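Handheld gripper slips off zipper tape on mesh bags, left side only

Teodora Yordanov
Posted Thu 1 May

We run a pair of Plirnix handheld grippers at station 5, one per hand, and this month's job is laundry bags. Open, close, open, close, a career I did not foresee. The right one is a delight. The left one grabs the zipper tape, thinks about it, and lets go as soon as I pull. I've cleaned the finger, swapped the cable and said some things to it. It was fine on towels in December. Is this the finger or the motor?

Zlatko Matić

Probably neither. Zipper tape is thin, and if the finger has crept on its mount, the tips meet at the back and gape at the front. Towels are thick enough to forgive that.

Close it on a strip of printer paper and tug. If the paper slides out at the tip but holds near the root, loosen the two mount screws, close the gripper on a flat shim, and tighten with it still closed. Then run the zero routine again. Skip that and it will remember the old closed position and be wrong with great confidence.
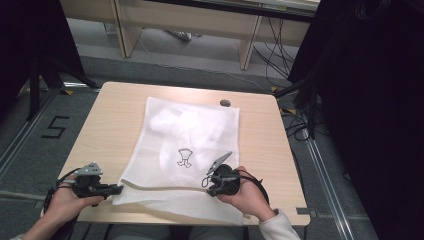

Also look at where the cables go when you reach across. A loop that's too short pulls on the housing every time you turn your wrist, and the finger rolls off the tape. Leave enough slack to get to the far corner of the table, and tie it down at the stand, never at the gripper. I check the mounts every 200 cycles. The manual says 100, but the manual has nothing else to do.

malinowski_27

had the same, bought new fingers from Asgate, works now. no idea why

Teodora Yordanov

Paper slid straight out at the tip. Reset it on a shim, ran the zero, and it has held for 30 bags. I had the cable tied at the gripper too, very neatly. Thanks, Zlatko.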